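Erkell walks out of Pisenero interview, thread
by Brodie Brunton, December
2 min read

brodie_b
so did everyone hear it?? Erkell gets asked about the split with Chidiac, goes dead quiet, then mic off and gone. 52 minutes in. host just keeps talking

qusai_m
heard it live. felt bad for her tbh. they agreed no Chidiac questions, she said so in her post after

keegan.t
"she said so." we only have her word. Pisenero has been doing this show 5 years and never had a walkout

qusai_m
and he's never apologized for anything either so

keegan.t
for what, asking a question? she's selling an album thats entirely about the guy

hadi bitar
Keegan no. Writing songs about it isnt the same as getting grilled at 8 am by a man reading tweets out loud

brodie_b
the tweets part was rough. her mom's name came up. why

rami_bat
anyone got the full audio? station cut theirs down, mine stops right before the walkout

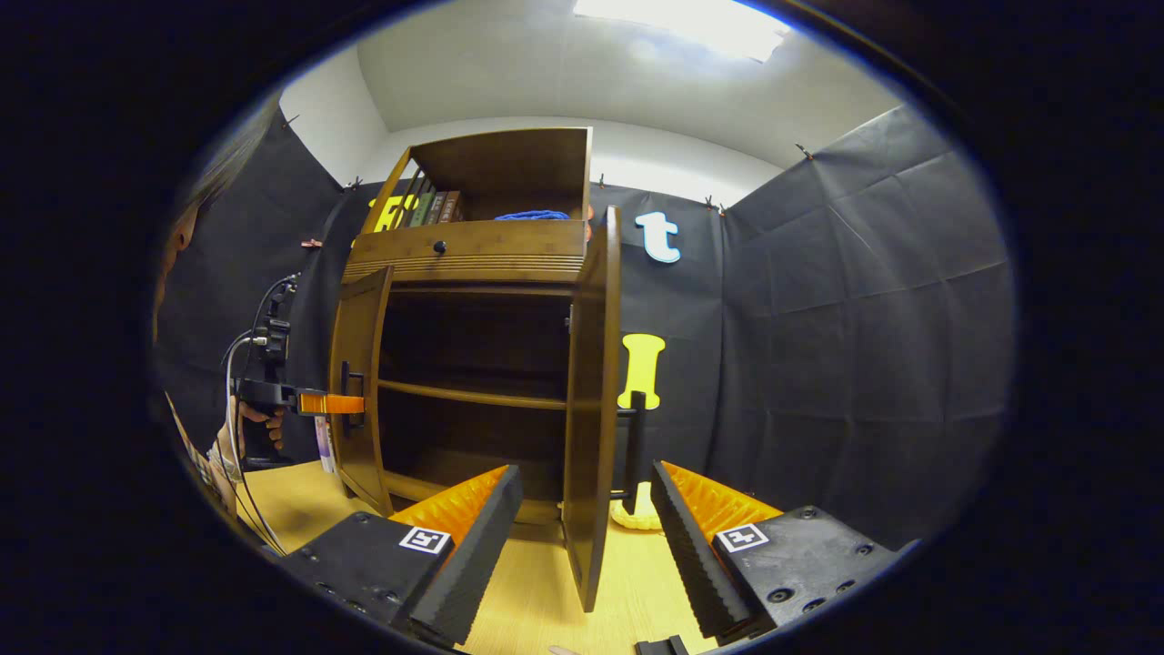

also tickets. I have 2 for the Skongate show, paid 60 each, is she still playing it or do I start asking for refunds

hadi bitar
still on as of this morning, its on the venue page. full audio I'll dm you

keegan.t
she'll play. and it'll be sold out becuase of this, watch

qusai_m
sold out before the interview Keegan

keegan.t
ok fair. still think he was allowed to ask

Recent threads
Chidiac deletes everything again
Skongate lineup, who's out
Best Pisenero interviews before he got mean
Erkell album first listen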